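Zipper on navy lunch bag stops halfway

Posted in Bags & Gear by trutness

I have a navy lunch bag with gray handles and a gray zipper. The zipper runs fine along the top, then sticks on the curve going down the side. I've had it since August and use it for work. Do I need a new zipper, or can I fix this one?
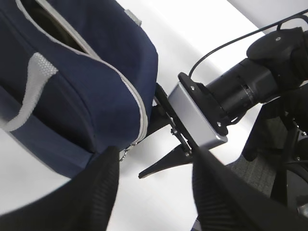 Small metal pull, gray piping along the seam

Nguyen
Probably crumbs. Brush the teeth with an old toothbrush and a little dish soap, wipe, and let it dry open. Then rub a plain candle on both sides of the curve and work the pull back and forth 10 times. Mine took around 5 minutes.

pondbridge
Stand the bag up before you zip it. Soft sides bulge a bit and the zipper has to fight the bend – hold the fabric below the end of the zipper with one hand and pull with the other. Don't overpack it either.

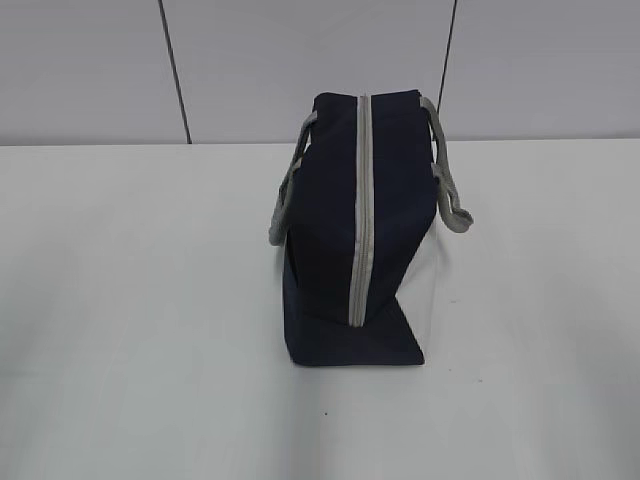
Skitora Community Help – Bags & Gear Team

If it still sticks after cleaning, the slider may be worn. A repair shop can swap just the slider.

skitora_fan
just get a new one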